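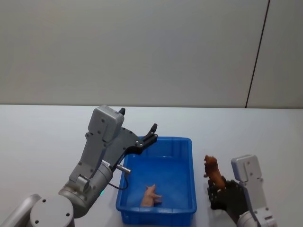 brown one in the right hand, pig already in the bin

Two arm toy sorting - how do you lot teach the drop?

Last updated: 24th December

ronan_k
Right so, toys into bin. Gripper on the left arm, fingered hand on the right. Driving both by remote, Widine on the laptop and a Kement glove for the fingers. 198 demos so far and the playback is still rubbish at one bit, the letting go.

Pick is fine. Carry is fine. Gets to the side of the bin with the animal held upright and then dithers. Sometimes lets go too early and it hits the rim, sometimes goes over and just hangs there. Forever. I've sat and watched it hang for a full cup of tea.

Is this me? Do I need more demos or better ones? Pig goes in nearly every time btw, it's the brown one that's the pain. Taller, and I hold it by the bottom half so the top sticks out of the hand.

mossy_bearing
you. sorry. it's nearly always the driver

do you stop before you drop? everyone stops before they drop. you get it next to the bin, have a look, think about it, then move. robot learns the think

ronan_k
Yeah I stop. Course I stop, can't tell how high I am from the head view. Bin wall's in the way half the time.

mossy_bearing
there you go then

Lorraine Lockwood
I'd go easy on blaming the driver, a small stop is harmless if it's always in a different place. Trouble comes when you always stop at the same spot. Then there's a great lump of "do nothing" in the data right beside the bin and it looks like that's where the job ends.

Have a look at a speed plot for the right wrist. If there's a flat bit at the same position in most of them, cut the flat bits down and train again before you record anything new. Half an hour's work.

Also what is the left arm doing? It's open over the back of the bin in your picture. Is it meant to be doing something?

ronan_k
Steadying the bin. Supposed to close on the back rim so the bin doesn't skate when the hand bumps it. I don't always bother if I've lined up well

Lorraine Lockwood
Ah. Well. That's your second problem.

If you sometimes hold the rim and sometimes don't, with nothing in the camera view to say which, it'll pick something in the middle. Open gripper hovering about over the rim, not gripping, not out of the way. Decide one way and redo the ones that don't match.

tuppence
Why bother with remote at all for this?? Grab the arm and walk it through by hand. You feel the rim, you feel the weight, no dithering. Did a whole packing job like that at Huanca and it took an afternoon. Everybody's gone glove mad

mossy_bearing
packing job with one arm and the same box in the same place every time i bet

tuppence
Well yes. And it worked

Lorraine Lockwood
Hand guiding is lovely for one arm and a fixed path, agree there. But he's got two arms going and fingers to close, who is moving the fingers while you've both hands on the elbows? And if it's learning from camera images then you're in every one of them. Your sleeves, your elbows. Then you take yourself away and it's never seen the table without you.

tuppence
You record the path by hand, step back, play it back and film THAT. No sleeves. Not hard. Fingers on a foot pedal, open or shut, done. It's a toy pig not a violin

gantry_gary
Playback trick is ok but you only get clean runs. No corrections in it. First time the toy slips round in the fingers it's got no idea. With the glove you get all the little wobbles and saves for free, I'd want those for anything soft or odd shaped

agree about the pedal mind. I gave up on full finger tracking for grabbing lumps. Open, shut, and a half way. Fewer ways to go wrong.

ronan_k
Not giving up the glove, paid for it now

Looked at the speed thing. Lorraine's right, it's embarassing. Flat spot in nearly all of them, just off the right wall of the bin, same height near enough. You could set your watch by me.

mossy_bearing
told you

ronan_k
You did yeah

So plan. Trim the stops. Left arm closes on the rim EVERY time before the right arm comes in. Chuck the ones where it didn't. Is there a quick way of chucking or do I go through by eye?

gantry_gary
Nuker does it if your gripper state is logged. Give it a rule (left gripper never closed = bin it, ha) and it moves them to another folder. Check it says MOVE and not delete at the top of the settings. Ask me how I lost 1627 episodes

Lorraine Lockwood
Oh Gary.

gantry_gary
yep. whole January's worth

tuppence
Still say half of this goes away if you take the left arm out. Blob of sticky mat under the bin. It won't skate. One arm, one job, less to go wrong. You're teaching it a hard thing so that you can avoid buying a bit of mat

ronan_k
Point is two arms though. Next job is bags and you do need one to hold the bag open. Want it to learn on something easy first

tuppence
Then teach it on bags

Lorraine Lockwood
I'm with Rónán on this one, the bin's a decent warm up. Bags are miserable. But tuppence is right that you should try it once with the mat and the left arm parked, only to see if the right arm drop is sorted by itself. Otherwise you won't know which fix did it.

One more, the grip. You said you hold the brown one by the bottom half. Do you always? I'd vary it a bit, and tip it over as you come across the rim so it goes in lying down. The pig's lying on its side in there quite happy. Upright drop from any height and a long toy will catch.

mossy_bearing
disagree on varying the grip. not yet anyway. get one grip solid, then vary. you'll just blur it again like the rim thing

Lorraine Lockwood
The rim thing was two different plans. A slightly different grip is the same plan, and it can see the difference in the camera. Not the same at all.

mossy_bearing
hmm. can it see it though, behind the fingers, they're black and they cover most of the bottom half

Lorraine Lockwood
It can see how much toy is sticking out the top.

mossy_bearing
ok thats fair. still do one first

ronan_k
Update, quick one as I'm packing up. Trimmed the stops, retrained overnight, nothing else changed. Hanging has almost gone. Still clips the rim with the brown one. Haven't run Nuker yet, copying the lot to a spare drive first thank you Gary

Tipping as I cross feels horrible with the glove, wrist runs out of travel. Going to try turning the wrist before I lift so there's some left. Anyone got Widine to remap the wrist zero without restarting the whole session? It drops the left arm link when I do it

gantry_gary
Hold the clutch on both sides while you rezero. Both, even the one you're not changing. Think it's in the menu under pose but it moved in the last version, will look when I'm back at the bench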